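Kotdale Reading Room: refurbishment of the window side
Progress report to the Matar Fund, 11 August 2026
Prepared by Widad Boutros

1. Position at the end of the period

Work on the window side of the room is on programme. The survey is complete, the frames have been cleaned and the first coat of sealant has been applied to the inner joints. The second coat is outstanding. The ceiling was finished in April and is not covered further in this report.

2. Windows and daylight

The large multi-pane window is to be kept. Its dark grey mullion and grey transom are sound, and replacement of the bars has been removed from the schedule. Daylight on this side is strong. The original plan allowed for extra lamps along the wall, and we propose to drop these and move the sum to blinds.

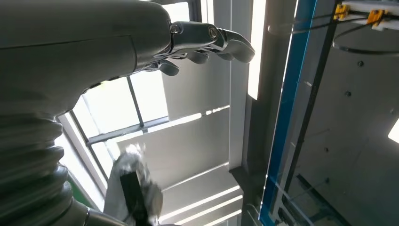
Three types of blind were priced. The Penivex roller is the cheapest but leaves a gap at each side. The Drorkden roller closes the gap with side channels and can be stopped at any height. The third type was withdrawn by the supplier during pricing. We recommend the Drorkden, subject to the fund's agreement to the transfer described above.

Glare was checked at the desk positions in the morning and again in the afternoon. The afternoon readings were the higher, and the desks nearest the glass will be turned through a right angle. Power points for those desks need to move by up to 70 cm. The electrician has included this in the existing price.

3. Spending

The survey and cleaning lines are 100 per cent spent. Sealant is under budget. No call has been made on the contingency.

4. Matters outstanding

The second coat of sealant will follow once the inner joints have been inspected. One handle on the opening light is stiff and has been reported to the joiner. The cleaning contractor has not yet supplied the access plan for the outer face of the glass, and a reminder has been sent.

5. Decision requested

Approval to transfer the lamp allowance to blinds. The Drorkden quotation is attached as Annex A and the desk layout as Annex B.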